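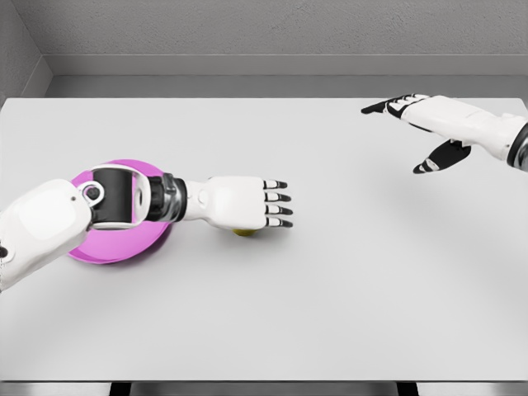
So I finally did it. After two winters of saying I would, I signed up for a beginner bread class, and I have opinions, flour in my car, and a jar in the fridge that I'm now responsible for keeping alive.

A little background for those of you who came here for the garden posts (sorry, it's February, there is no garden). My grandmother baked every week of her life and never wrote down a thing. When she passed I got her big yellow bowl and a dough scraper with a chip in it, and my cousin got the rolling pin, and none of us got the recipe for the round loaf with the shiny crust. I've been trying to fake it ever since. My attempts have mostly come out like paperweights, except for one that was raw in the middle and went to the neighbor's chickens, who were thrilled.

The class meets in the back of the old Mosness feed store, which got turned into a kitchen a while back and still smells a tiny bit like molasses when the ovens get going. It's run by Albertina Falcão, who had a bakery for years over in Dernelau and now teaches three evenings a month. She's small and fast and she doesn't measure anything herself, but she makes all of us weigh everything down to the gram. I asked her why she gets to cheat and she handed me a scale and walked off.

The first night was just flour and water. I mean it, that was the whole evening! We mixed, we waited, we poked it, we wrote down what it felt like. I wrote "cold oatmeal, kind of." The man next to me, Gaetano Dal Bello, wrote half a page. He's retired and he's been making pizza for fifty years by his own account, and he signed up because his daughter gave him the class for his birthday and he couldn't get out of it. He argued with Albertina about salt the entire night and they both had a wonderful time.

The second class was where we got to the actual dough, and where I found out what I've been doing wrong all this time. Too much flour. Every time my dough felt sticky I'd throw another handful in, and then another, until it was nice and easy to handle and also basically drywall. Albertina came by, looked at mine, and moved my flour bag to the other side of the room. I had to wet my hands instead and just live with it. The stickiness goes away on its own after enough folding, and it was such a strange feeling when it happened, like the dough changed its mind about me.

The numbers, for anyone who wants to try this at home: 300 grams of the strong white flour went into my first decent loaf, plus a good scoop of rye that I didn't write down because I was talking. Sorry. I'd guess it was a coffee mug's worth or a bit less. The water was lukewarm and there was more of it than I was comfortable with. Fold it every half hour or so through the afternoon, put it in the fridge overnight, bake it in the morning in a pot with a lid. Take the lid off near the end and don't wander away from the stove, which I did, and which is why the bottom of that loaf was black.

It was still good! I cut off the bottom and we ate the rest with butter standing up in the kitchen.

On the subject of pots, I've been borrowing my sister's heavy Platden one, and she'd like it back, so I've been shopping around. They are not cheap. The one I want is $158, and I stood in the store lifting the lid and putting it back down like I was going to learn something from it. If any of you have a less fancy one you like, please tell me before I do something silly. It needs to fit a round loaf and it needs a handle on the lid that won't melt – I've already lost one that way.

Now, the jar. Everybody in the class got a spoonful of Albertina's starter to take home, and she told us it needs feeding once a week if you keep it cold. Mine lived on the counter at first, because I wanted to see the bubbles, and one morning at 6 I came down and it had climbed out of the jar, across the bread box, and partway down the cabinet door. Dried starter is like cement, by the way. Soak it, don't scrape it. I took the finish off a spot the size of a quarter before I figured that out.

I've also been making pancakes with the extra, since you have to throw some away at each feeding and I can't stand to. They're thin and a little sour and the kids put so much syrup on them that it doesn't matter. Crackers work too. Roll them as thin as you can stand, then thinner, and go heavy on the sesame seeds.

As for my grandmother's loaf, I'm closer but I'm not there. I brought her bowl in to show Albertina and described the crust as well as I could, and she thought it might have been brushed with potato water right when it came out of the oven. I'd never heard of that. But my grandmother always did have potatoes going on baking day, and I always figured they were just for supper. I called my mother and she went quiet and then said, "Oh, the little brush." There was a little brush! It hung on a nail by the stove and I used to paint the cat with it.

So that's this weekend's plan, potatoes and a brush. The next class is on rye, and Gaetano is already worked up about caraway.

Comments (4)

Duván Cuervo
My aunt did the potato water thing too. Boil it down a little after you take the potatoes out, you want it cloudy. And brush it on while the bread's still very hot.

Cosimo Fiore
I have the plain Kristiansen pot and I've been happy with it, had it almost 3 years. The lid handle is metal. Get good oven mitts.

Corrado Villa
Please post the cracker recipe. I have so much extra starter I've been giving it to people at work and they've started avoiding me.

Duván Cuervo
Forgot to ask, did the cat mind?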